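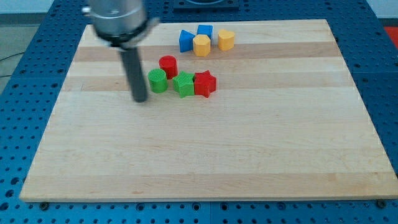 The case against the single-number durability rating

Every few years a trade group, a retailer or a testing lab proposes that household goods should carry one durability score, printed on the label in large type, so that a buyer in a store can compare two kettles or two chairs in a few seconds. The latest proposal to reach my desk came out of a regional standards meeting in Dakelholm in June. It would assign each product a value from zero to 100, derived from laboratory tests and rounded to the nearest whole number. I have spent most of my working life writing test procedures for furniture and kitchen equipment, and I think the proposal should be rejected in its present form.

I have no quarrel with the aim. A buyer today has almost no usable information about how long a product will last. Price is a weak indicator. Warranty length reflects the seller's return costs and tolerance for claims as much as it reflects the product. Online reviews are written, for the most part, within a few weeks of purchase, when a product that will fail in its third year and one that will fail in its thirtieth look the same. A public measure of durability would fill a real gap. The trouble lies in the arithmetic used to get to one figure.

Consider what a durability test measures. A chair is loaded on the seat and back, in alternation, until a joint loosens past a set limit or the cycle count is reached. A drawer slide is opened and closed under a stated load. A finish is rubbed, soaked, heated, and inspected against a reference panel. Each of these procedures gives a result in its own unit, under its own conditions, for one way of failing. They are useful results. An engineer can act on them. If the front rail of a chair lets go at 3000 cycles, the engineer knows which joint to change.

To combine them into one score, somebody has to decide how much a loose joint counts against a stained finish. No physical law gives that exchange rate. It is a judgment about what people care about, and people differ. The owner of a small restaurant replaces chairs when they wobble and doesn't much mind the finish. A retired couple may keep a wobbly chair for years with a folded card under one leg, and throw out a table with a white heat ring on it. The Dakelholm draft gives structural tests a weight of 41 percent. The annex that is supposed to justify this value runs to a single paragraph and refers to "stakeholder input." I asked for the input and was told it had been given orally.

Etornam Gbeho, who chaired the drafting session and has been patient with my letters, makes the best argument on the other side. All labels simplify, she says, and a simplified label that is read does more good than a full report that stays in a drawer. She points to energy labels, which reduce a complicated set of operating conditions to a letter and a color and have plainly changed what people buy. I take the point seriously. But the comparison holds up less well than it seems to. Energy has a common unit. A refrigerator's compressor, its door seal and its lamp all draw on the same supply, and their use can be added together without anyone having to vote on it. Durability has no such unit. Time to failure comes closest, but time to failure depends on use, and use is what varies most from one home to the next.

There is a second problem, and it's one I have seen develop from the inside. Once a score decides which product gets the better shelf position, manufacturers design to the score. I don't say this as an accusation. It is what they are supposed to do with a target. At Andwood, where I worked on case furniture, we had an internal index built along the same lines as the Dakelholm score, with a dozen test results feeding one figure. Within two product cycles the index had risen across the whole line. Field returns had not moved. When we broke the index apart again, the gains had come almost entirely from surface tests, which were cheap to improve with a harder topcoat. The cam fittings in the carcass, which accounted for most of the returns, were the same part they had been at the start. The index had told us we were getting better, and we had believed it for over 24 months.

We went back to reporting the results separately, which made the monthly meeting longer and the furniture better.

The third problem is repair. A single score based on time to first failure treats a product that breaks early and can be fixed with a screwdriver as worse than one that breaks a little later and has to be thrown away. Most people, asked directly, would prefer the first. A pan with a riveted handle and a pan with a replaceable screwed handle may differ by a few points in a handle fatigue test, in favor of the rivets. Over a long service life the screwed handle can be renewed many times. The draft deals with this by adding a "repairability bonus" of up to 4 points. The bonus is granted on the basis of documents supplied by the maker, and no one is required to take the product apart. I would be more at ease with no bonus at all, so that a reader would at least know repair had been left out.

Rounding deserves a word too. Laboratories running the same test on samples from the same batch don't get the same result. In the last round robin I took part in, the spread between labs on the rocking test was wide enough to cover most of the difference between the best and the worst commercial products. A score given to the nearest whole number implies that a 73 is better than a 71. On the evidence available, that claim cannot be supported. A buyer who pays more for the 73 has paid for noise. If a composite must be used, it should be given in broad bands, and the width of the bands should be set by measured reproducibility and published next to them.

What would I put in its place? The approach tried by the testing house Tsikata in its pilot label seems to me the right starting point. The label has three lines. The first states the most likely way the product will fail, in plain words: "seat webbing stretches," "hinge pin wears," "element burns out." The second states the amount of use at which this is expected, in terms of the product's own function, as a range. The third states whether the failed part can be bought and fitted by the owner, and for how many years the maker undertakes to supply it. There is no total. Two products can still be compared, line by line, and the buyer supplies the weighting.

The objection is that this asks too much of shoppers. Dede Aidoo ran the store trial of the pilot label in Cumemcombe and was kind enough to show me her notes. Shoppers did take longer with it than with a number. Several of them also asked the sales staff questions that the staff could answer, such as whether the webbing could be replaced in the store. One man decided against an office chair because the label named the gas lift as the weak point and he had already had two of them fail. A score would have been faster for him, and of no help at all.

I'd accept a slower label on those terms. I would also accept a smaller program, covering only those products for which the main failure mode is well understood and the test for it is known to track field returns. That list is shorter than the draft's scope, and it would leave out most upholstered goods and nearly everything with a circuit board. Extending it would take several years of collecting returned products and examining them, work that is dull and expensive and doesn't produce a figure suitable for a press release.

The comment period is still open. My written response, with the Andwood index data in a form the company has cleared for release, has been sent to the secretariat, and I have asked that the annex on weighting be withdrawn until the input behind it can be produced in writing.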